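The bag that would not be a box

Ask Anong Tanasarn what a bag of dried noodles is and she will answer in terms of covariance. At Dredell, where she leads the perception group, the planning software used to treat every grocery item as an oriented box with a centre, three dimensions and a confidence score. Tins suited this treatment. Cartons suited it well enough. A half-filled plastic bag has no fixed dimensions, changes shape when its neighbour is moved, and returns poor data from most of the sensors the company has tried.

Her group has spent the period since February rewriting the part of the software that decides where two fingers should close. The product is called Prokham. It takes camera input and the state of the gripper and produces a ranked list of grasps, each with an approach direction, an opening width and a closing force. A separate planner, Clorkosham, turns the chosen grasp into motion. The two exchange messages over an interface that has been revised so often that the engineers refer to versions of it by the bug each one introduced.

The task used to measure progress is packing. Dry goods in soft wrapping lie on a surface, a container stands nearby, and the software must move one to the other without dropping or tearing anything. The order is left open. Much of the difficulty comes from this freedom, as the packages overlap and the removal of one changes the pose of several others.

Transparent film is the first problem. Depth estimated from a pair of images depends on finding the same point in both, and a crease in clear plastic throws a highlight that moves with the viewpoint. The matching routine locks on to the highlight and reports a surface that does not exist, usually behind the real one. Fingers sent to that depth press into the table.
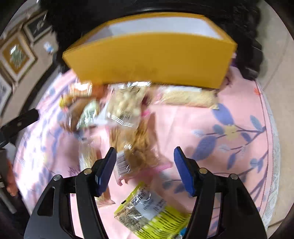
Prokham's answer is to carry two depth values for each pixel in a region classed as film. One is an estimate of the wrapping, the other of whatever lies inside it. Where the contents are opaque, the inner value is normally the better of the two, and the outer one is used only to set a clearance for the fingertips. Where the values agree to within a few millimetres, the region is treated as solid. Where they differ widely, the grasp generator applies a penalty that grows with the gap.

"The film is where the collision happens and the food is where the grip happens," says Tanasarn. "We had one number trying to stand for both."

The second problem is segmentation. A network trained on rigid goods tends to split a bag at its seal, giving one object for the crimped end and another for the contents. It also splits at printed labels, where a rectangle of white paper has stronger edges than the bag to which it is stuck. Buppha Duangkaew, who maintains the training set, relabelled 2,000 images by hand to correct this. Her rule was that an object is whatever comes up together when it is lifted. Labels, seals and the loose corner at the end of a packet all belong to one mask.

Applying that rule to still images calls for judgement. Where one bag lies across another, the lower one is marked as a single object even if its visible parts do not touch. Duangkaew recorded 578 cases in which she could not decide and passed them to a second annotator, Fongchan Intarasuk. The cases on which they disagreed were kept and given a soft label, so that the network is trained to report doubt in the places where two careful people did.

The doubt is then used. In the older code a mask was either accepted or discarded at a fixed threshold. The current version draws 64 samples from the mask distribution, scores each candidate grasp against all of them, and ranks by the lower tail of the scores. A grasp that is excellent under most samples but closes on two bags at once under a few will be placed below a mediocre grasp that is safe under nearly all. Throughput falls slightly. Double picks, which cost far more time to put right, have become uncommon enough that the recovery routine for them had to be tested with staged failures.

Control after contact is the work of Uzma Magsi. Closing on a rigid box produces a sharp rise in motor current, and a simple threshold detects it. Closing on a bag of dried strands produces a slow, uneven rise as air moves and the contents shift. A threshold set low enough to protect the contents stops the fingers before they hold anything. Set higher, it crushes them.

Magsi replaced the threshold with an estimator that tracks the slope of current against finger position. Stiffness generally increases as the contents compact, and the controller stops closing when the slope has stayed above a learned value for 90 milliseconds. It then lifts a short distance and waits. If the finger position drifts during the wait, it closes slightly further and repeats the check. The wait was unpopular with the planning team, who had budgeted no time for it.

Yaowalak Sombatkul, who owns Clorkosham, eventually gave way on the condition that the pause be made available to her. While the fingers hold still, the planner now computes the placing motion using the measured opening width, which is a better guide to the size of the hanging bag than anything seen beforehand. Previously it planned from the visual estimate and replanned if a check failed.

Placing remains the weaker half. A bag held near one end swings, and its lower part can catch on the container's rim. Sombatkul's planner models the bag as a short chain of three links with heavy damping, a crude approximation that runs quickly enough to use inside the optimiser. It handles long, narrow packs acceptably. Wide bags with loose contents fold in ways that the chain cannot represent, and for these the planner falls back on a higher approach and a slower descent.

A replay tool, named Hughes after a meeting room, lets any of the four teams rerun a recorded attempt with one component swapped for another version. Sombatkul is using it to compare the chain with a small cloth model. The cloth model predicts rim contact more accurately and is at present too slow to run during a pick.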